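A Robot at the Lab Bench

At the Zidby lab in Taltomska, people test water from wells and ponds. Every test uses small tubes, and somebody has to fill, move and sort them. Now a robot arm does part of that job. The workers named it Grirkach.

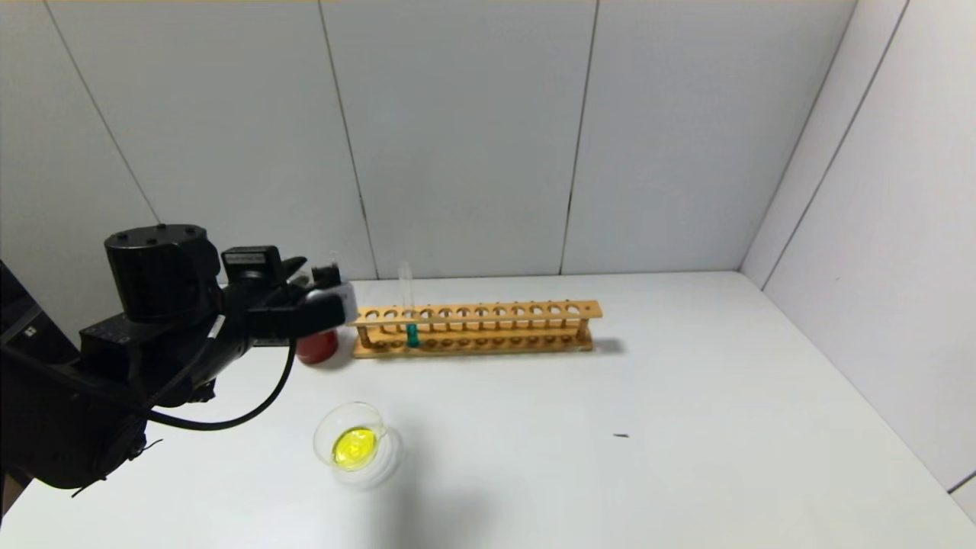

The arm works above a white table, near a wooden rack for test tubes.

Before Grirkach came, 3 people spent their mornings handling tubes. On a busy day there were 212 of them. Doing the same small motion over and over can make hands and wrists sore.

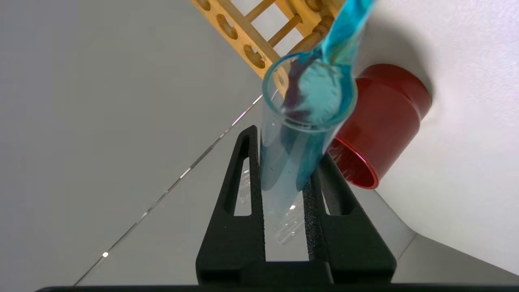 Blue powder on a scoop, right at the mouth of a tube.

A robot hand like this is called a gripper. It has two fingers that open and close. It doesn't get bored, but it can't tell when a test looks strange. A person still has to check the results. 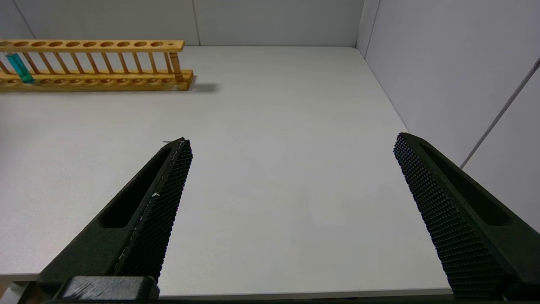

The gripper's fingers, wide open. Bumps cover the pads on the inside.

Did anyone lose a job? At Zidby, no. The 3 workers took a course that lasted 41 hours. They learned to set up the arm, stop it safely and fix small problems. Other workplaces have needed fewer people after robots came, so it is a fair question to ask.

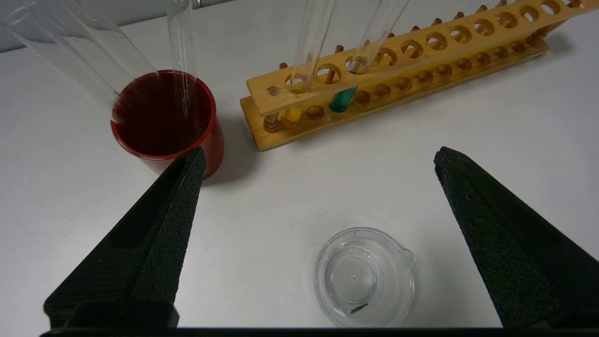
Ekström says the mornings are easier on the hands now, but quieter too, and that talking over the tubes was a part of the job worth missing.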